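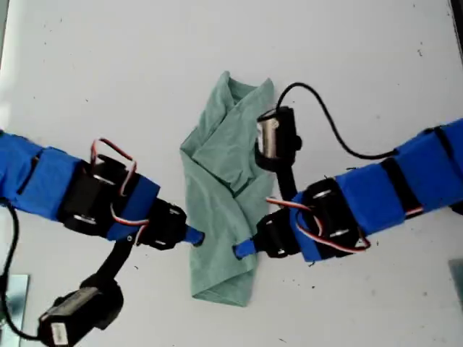
Page last changed: January, 16:50

Tondstead apron, notebook, compaction and joints

Picked up where the last entry stopped. Lane 3 of the apron extension is poured to the second expansion joint. Lane 4 is formed but the base did not pass in the northeast corner, so no concrete goes there until it is rerolled and tested again.

Density tests this morning. Took them on the grid and added two at the corner by the drain inlet, where the roller can't get close. Grid points all fine. The two by the inlet were low, the one nearest the wall the lower of the two. Same thing happened at the first inlet back in the fall, and we ended up using the plate compactor in thin lifts. Told the base crew to do that again and not wait for the big roller. They want to wet the material first. I agree, it looked dusty on top and the moisture reading was under the range on the sheet.

Proof roll in the afternoon with the loaded water truck. Slight pumping at one spot between the inlet and the edge form. Marked it with paint. If it still moves after rework we dig it out and replace with the coarser stone from the Rotari pit. There is enough of that in the west pile, but check the ticket before using it. The last load got dumped on the wrong side and some of it is mixed with sand.

Joint sealant. Ran the pull test on the Phí sealant samples in the shop. Three samples, all cured on the rack for the full time on the data sheet. Two tore in the sealant itself, as they should. The third came away clean from the concrete on one face. Looked at that face with the hand lens and there was still saw slurry in the pores. So I am putting that one down to prep. Will make three more from the same tube, and wash and blow out the faces twice before priming. Keep the failed sample, it is in the tray labeled JT with the date taped over.

Note for whoever saws lane 3: the crew is cutting, rinsing once and moving on. Once is not enough when the water tank is down to the bottom and the rinse water comes out gray. Change the tank before the last joint of the shift.

Beams and cylinders. Broke the beams from lane 2. Average came to 66 percent of the design number at the early age, and the mix sheet from Ernis asks for 50 before light equipment goes on, so the saw truck and the pickup can use lane 2. No loaded trucks on it. Put cones back at the south end, somebody had moved them to the fence.

One cylinder from the same lot had a bad cap and broke at the top edge. Not counted. The result is written in the log with a line through it and my initials.

Curing blankets. The thermometer in the curing box read low overnight. The heater was on but the lid was not seated. Fixed the latch with wire for now, needs a proper one. Beams from lane 3 went in at noon, so they missed the cold part.

Survey. Checked the edge form elevations in lane 4 against the sheet. Station 1267 was high on the outside pin. Pulled the form, shaved the base by hand, reset it, and shot it again. In tolerance now. The pins on either side did not move. The string line had been kicked loose at the same place, which may be all it was.

Drain inlet frame: grade ring came in the wrong height again. Sent back with the delivery driver. Supplier says next truck. If it isn't on the next truck, box out around the inlet and pour the lane without it, same as we did on lane 1.

To do
Retest both points at the inlet after plate compaction
Three new sealant samples, faces cleaned twice
Latch for curing box
Ask Ernis for the revised mix sheet, the one in the binder still shows the old air content
Move the nuclear gauge charger to the other outlet, the one by the sink keeps tripping
Lane 3 beams, early break, put on the board

Wind picked up after lunch, evaporation reading went over the limit on the chart for part of an hour. Fogging was already running on lane 3. Walked the surface before leaving and found no plastic cracks in the first two panels. Did not get to the third, light was going.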